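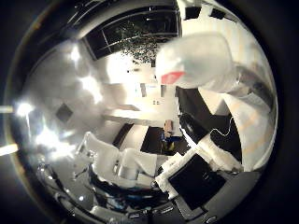
Drakus 11 moves grasp planning onto the wrist view

The Drakus control stack has reached version 11, and the main change is in how it plans the last part of a reach. Earlier versions built a map of the workspace from fixed overhead cameras and handed the arm a finished path. The new version still does that for the first part of the move, then passes control to a second planner which works only from a fisheye camera at the wrist.

32 comments | 87 shares

Staswood, the firm that maintains Drakus, made the release available to existing users in June. The software runs on the same controller hardware as version 10 and needs no change to the arm.

The difficulty with a wrist view is that much of it is taken up by the robot itself. A finger close to the lens can hide a large part of the target, and the arm's own segments sweep down one side of the circle. Cables and brackets below add more clutter. Version 10 dealt with this by applying a fixed mask, drawn by hand once per gripper and stored with the calibration file. The mask had to be generous to allow for finger travel, and it threw away usable pixels whenever the fingers were open.

Version 11 replaces the fixed mask with one computed for each image. The planner reads the joint angles, projects a simple model of the fingers and arm through the lens model, and marks those pixels as "self". Anything marked in this way is ignored by the obstacle check and by the visual servo loop. Cables are not in the model, as their shape cannot be worked out from joint angles. They are handled by a small segmentation network which runs alongside the projection, and the two results are merged before planning.

Images are no longer flattened before use. In version 10 the fisheye picture was resampled to a flat view, which stretched the outer part of the circle and discarded the rim. The new code keeps the original circular image and carries out its geometry on rays from the lens centre. Pixels outside the circle are dropped at load time. Staswood says this cut the time for each planning cycle from 87 to 72 milliseconds on its own bench, mostly by removing the resampling step.

Glare has been given its own treatment. White walls and bright lights near the edge of a wide lens can wash out a large part of the view, and the old tracker tended to lock on to the border of the bright region as if it were the edge of an object. Saturated areas are now given a low weight in the tracker, and the weight fades in gradually at the border. If too few features remain, the planner holds the arm still and asks for another image from a slightly different wrist angle. The number of retries is set in the configuration file and defaults to two.

Condlow, which uses Drakus for loading and unloading small parts, tested the release before it went out. Its trial consisted of 2,000 reaches with one arm in a single room, with the lighting left as it was. The failure count fell compared with version 10, but the company has not published the figures by part type. It reported two problems. The first was a delay when the planner switched from the overhead map to the wrist view, which showed up as a short pause before the final approach. The second was that thin white cables against white parts were sometimes missed by the segmentation network.

The pause has been fixed in the released version by starting the wrist planner early and letting it run without authority until the handover point. The cable problem remains open. Until it is closed, the release notes advise users to set a wider clearance around the wrist where pale cables are fitted, using the parameter wrist_clearance. Dark cables against pale parts are not affected.

Users moving from version 10 will need to recalibrate the wrist camera. Old calibration files will load, but they hold flat-view parameters only, and the software will refuse to start the wrist planner until the lens model has been measured. The calibration tool takes a set of views of a printed target and writes a single file. It also reports the error separately for the centre and the rim of the circle, so that a poor fit at the edge does not get hidden in the average.

The logging format has changed as well. Each planning cycle now stores the raw image, the joint angles, the computed self mask and the chosen path under one time stamp. A replay tool, included in the release, steps through these records and can run the planner again with different settings. Paths from the two runs can be drawn over the same image for comparison. Logs from version 10 can be viewed but not replayed, as they do not contain the joint angles at the moment the image was taken.

Support for the Zamani simulator is included but marked as experimental. It can produce fisheye images with the correct projection, although its glare model is simple and should not be used to tune the tracker weights. The simulator link runs at a fixed rate and does not yet reproduce dropped images.

Version 10 will receive fixes for faults that stop the arm or corrupt a log, with no new features. A maintenance release of version 11, covering the cable segmentation, is in testing at Staswood and has no date.

Share this story | 87 shares | 32 comments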